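3.2 Where the small stuff goes
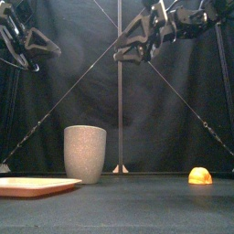 Figure 4. Tabletop with a dark backdrop behind it.

So what makes people put a thing back in the same spot twice? Mostly it's whether they can reach the spot with one hand while the other hand is full. That was my hunch going in (I lose my own scissors about once a day), and the diaries backed it up more strongly than I'd expected.

A quick word on those diaries. We asked 40 households to jot down every time somebody cleared a table, what got moved and where it ended up. After tossing the entries I couldn't read, I had 1,538 moves to work with, and 1,296 of them ended within arm's reach of the table. I'd pictured people marching off to closets and hall cupboards! They don't. They turn, they set the thing down on the nearest flat surface, and they come back for the next one.

Vangelis Chatzigeorgiou and I sorted the landing spots into 3 groups: open surfaces, open containers and anything with a lid or a door. We argued for most of a Tuesday over trays, which Vangelis wanted to call containers and I wanted to call surfaces. He won, so trays are containers from here on, and anyone comparing our numbers with the Ruangrit diaries should keep that in mind (trays were surfaces over there).

Lids did badly. People would leave a pen on top of a closed box and write in the diary that it had been put away, and I went back and forth on how to code that before settling on "open surface." The Udeo households were the exception. They used lidded boxes happily all through March, maybe because the boxes were already labeled when they moved in – I'd love to know, but our forms didn't ask.

Tables that get cleared for a particular job behaved differently again, and I take those up in 3.3, along with the households that gave up on clearing and just ate at one end.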